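Kurzprosa > Erzählungen > Ausschuss

Ausschuss

Am Tisch durfte nicht gesprochen werden, wegen der Tonspur, obwohl die Tonspur niemand abhörte. Ich hatte im März bei Pundora angefangen, in der Halle hinter dem Güterbahnhof, und bis zur ersten Kaffeepause begriffen, was man von mir wollte: Ich sollte einem Arm vormachen, wie man Dinge nimmt. Man hielt zwei Griffe, man sah auf einen Bildschirm, und was die Hände taten, tat der Arm auch, mit einer Verzögerung, die laut Handbuch nicht spürbar war. Man spürte sie.

Hinlangen, zugreifen, anheben, absetzen. Eine Episode. Davon 124 am Tag.

Der Schichtleiter nannte das Ganze Erfahrung. »Er lernt aus eurer Erfahrung«, sagte er und meinte den Arm, und wir nickten, der Student, die ehemalige Postbotin und ich. Ich habe zweiundzwanzig Jahre lang Uhren repariert. Nach Uhren hat mich bei Pundora keiner gefragt. Das Modell hieß Parkov, der Kunde hieß Carbone, und was Carbone mit einem Arm anfangen wollte, der Maiskolben aufhebt, stand in keinem der Papiere, die ich unterschrieben hatte.

Die Gegenstände kamen aus einer Kiste. Wer sie zusammengestellt hatte, muss nacheinander durch eine Küche, ein Bad und einen Traum gegangen sein. Die Liste am Bildschirm sagte, was dran war, und man legte aus, aber nicht ordentlich. Unordnung war vorgeschrieben. Es gab ein Blatt dazu, »Natürliche Anordnung, Version 8«, und wer zu natürlich anordnete, bekam es noch einmal vorgelegt.

An dem Montag, von dem ich erzähle, saß ich am hinteren Tisch. Die Postbotin war krank, der Student hatte Kopfhörer auf.

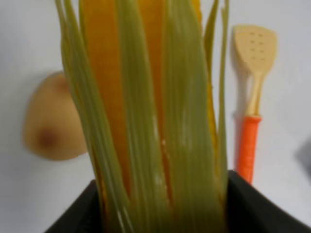
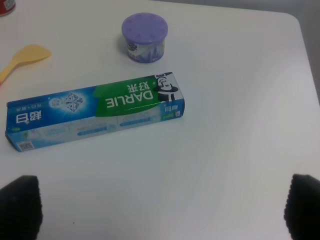

Ansichten aus der Greiferkamera, hinterer Tisch: oben der Mais, unten die Zahnpasta.

Den Mais nahm ich unten, dort, wo auch meine Großmutter ihn angefasst hätte. Die Liste verlangte freilich ein Urteil, und zwar für jede Episode: gut, brauchbar, Ausschuss. Ich sah mir die Aufnahme an. Grüne Blätter, dazwischen das Gelb, alles viel zu nah und etwas verschwommen. War das gut? Ich drückte auf »gut«. Dieses Häkchen, so hatte man uns in der Schulung erklärt, sei das Wertvollste an der ganzen Arbeit.

Danach die Schachtel mit der Zahnpasta. Für den Arm lag sie auf dem Kopf, der Herr mit dem Zylinder lächelte verkehrt herum, und ich ließ die Finger weit offen davor stehen und bewegte mich nicht. Auf dem Tisch war viel Weiß. Ich wollte wissen, was geschieht, wenn man nichts tut.

Man muss verstehen, dass ich kein Saboteur bin. In der Werkstatt habe ich Lehrlingen gezeigt, wie man eine Unruh einsetzt, und das Wichtigste, was ich ihnen zeigen konnte, war das Warten davor. Die Hand steht still, man atmet aus, man schaut. Erst dann. Manche haben es gelernt, andere haben weiter gezittert und verkaufen heute Versicherungen. Wenn dieses Ding also wirklich von mir lernen sollte, dachte ich, dann eben auch das.

Ich wartete 20 Sekunden. Der Bildschirm wurde gelb. Ich griff zu, hob an, setzte ab und drückte auf »gut«. Das machte ich den ganzen Vormittag so. Bei der Dose mit dem lila Deckel, beim Pfannenwender, bei allem, was die Liste wollte.

Nach der Mittagspause kam der Schichtleiter mit seinem Tablet.

»Du hast da Standzeiten drin.«

»Ich schaue hin, bevor ich zugreife.«

»Das sieht man aber nicht. Man sieht nur, dass nichts passiert.«

»Und wenn er das lernt? Das Hinschauen?«

Er überlegte tatsächlich, das rechne ich ihm an. Dann drehte er mir das Tablet hin. Es gab einen Filter. Alles, was sich länger als 3 Sekunden nicht bewegte, wurde herausgeschnitten, automatisch, noch in derselben Nacht, bevor die Daten zu Carbone gingen. Mein Vormittag war darauf ein Balken, grau, mit schmalen grünen Strichen darin. Die grünen Striche waren das, was ich konnte.

»Ist ja nichts verloren«, sagte er. »Zählt trotzdem als Episode.«

Ich fragte, wer den Filter eingestellt habe. Das komme von Kutness, sagte er, die machten die Aufbereitung. Ich fragte, ob bei Kutness schon einmal jemand hier am Tisch gesessen habe. Er sah auf die Uhr, eine ordentliche Automatik übrigens, die ein wenig vorging.

Also arbeitete ich den Nachmittag so, wie es auf dem Blatt stand. Hinlangen, zugreifen, anheben, absetzen. Ich wurde schneller, und es wurde schlechter, und ich drückte auf »gut«. Einmal setzte ich schief ab und drückte trotzdem. Kein Balken wurde grau davon.

Gegen Ende der Schicht nahm der Student die Kopfhörer ab und fragte, ob ich wisse, wofür das alles sei. Ich sagte, für Erfahrung. Er lachte und setzte sie wieder auf.

Abends lag zu Hause noch der Wecker der Nachbarin auf dem Küchentisch, offen, seit einer Woche. Ich setzte mich davor und legte die Hände links und rechts daneben. Als ich nach dem Schraubenzieher griff, war es draußen schon dunkel.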